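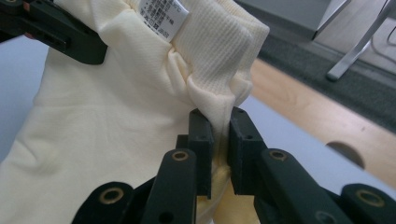

Pale yellow knit, ribbed band and care label up top.

Laundry and Folding FAQ

Do you wash knits inside out?
Yep, nearly always! I figure any rubbing can happen on the side I never look at (my dark knits get the same treatment).

The label on mine is tiny. Do I really have to read it?
I would - at least once, before the first wash. I take a picture with my phone and zoom in. If it's in a language I can't read, I go by the little symbols. A tub with wavy hands or a crossed-out circle tells me plenty.

How do you keep ribbing from going baggy?
I never hang a sweater by the band, and I don't tug on it while it's damp. I pat it into shape on a towel and leave it alone overnight.

Fold or hang?
Fold! Sleeves in, then thirds, ribbed end last. Mawar Hartono wrote in to say she rolls hers, and I tried it in December with 19 sweaters. They fit the drawer great, but I went back to folding because I like flat stacks.

What about creases?
Steam from a few inches away, then smooth with your hand. I keep the iron itself off anything knit.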